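Pots, Lids and Burners: How a Kitchen Stove Works

A guide for young readers from the Tallville Children's Learning Center

People have cooked over heat for a very long time. Today, most homes have a stove with a flat top where pots and pans can stand. A play kitchen is a safe place to learn the names of the parts and what each part is for.

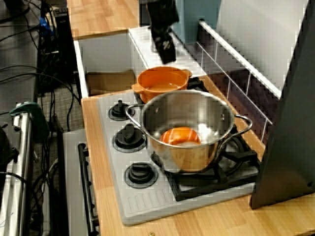
Photo: Siu-fong Siu / Tallville Children's Learning Center

The black bars on top of a stove are called a grate. On a real gas stove, the flame burns below the grate, and the bars hold the pot steady above it. The round knobs are the controls. On a real stove, turning a knob makes the heat stronger or weaker. Children should never turn the knobs of a real stove unless a grown-up is helping.

Pots come in many sizes. A big steel pot is useful for soup or noodles. A small pot is better for a little sauce. Many pots have two handles – one on each side – so that a cook can lift them with both hands. 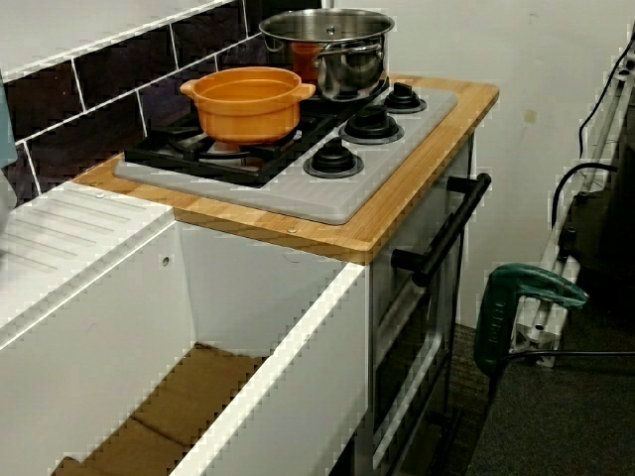 A lid keeps heat and steam inside a pot, so water boils sooner. A glass lid has another use: the cook can check the food without lifting it. Steam can burn skin, and for this reason a grown-up should always be the one to open a hot pot.

Words to Know

Burner: the part of a stove that makes heat.
Grate: the bars that hold a pot above a burner.
Steam: water that has become a gas.

Text by Kwok-wai Lo. Last reviewed Sunday, April 9, 2023.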